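3.2 The tabletop task and how the students ran it

By the time the course reached its third unit, the students had already spent a good many evenings with the simulator, and they were more than ready to work with a real arm. We gave them a task that sounds easy when you say it out loud: bring the hand to a named item on a crowded table without disturbing its neighbors. The class was split into teams of three, and each team kept a shared notebook that Kelly Magalhães read through every week (her penciled comments were, by all accounts, the most useful feedback anyone got).

We asked the teams to lay out the table themselves, and we're glad we did. Left to choose, they brought in the kind of things that pile up on any kitchen counter or desk - snack boxes, pens, twine, a pair of scissors - and they learned quickly that shiny metal and clear plastic call for a good deal more patience than cardboard does. Ashwin Warrier's team wrote two full pages on glare alone. Over the whole unit the class logged 72 attempts, and we come back to those in Section 4. Figure 3 shows one layout, with the hand near the lower right corner of the steel tray and the scissors on the other side, between the tray and a cookie box lying on its side.

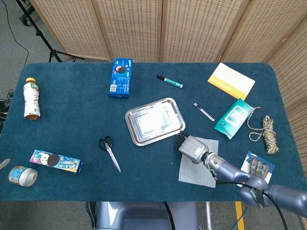 Figure 3. A student layout on the teal cloth, with the arm reaching in from the right.

3.3 What we asked the teams to write down

Each notebook entry began with a sketch of the table, drawn by hand, and the name of the item the team was going for.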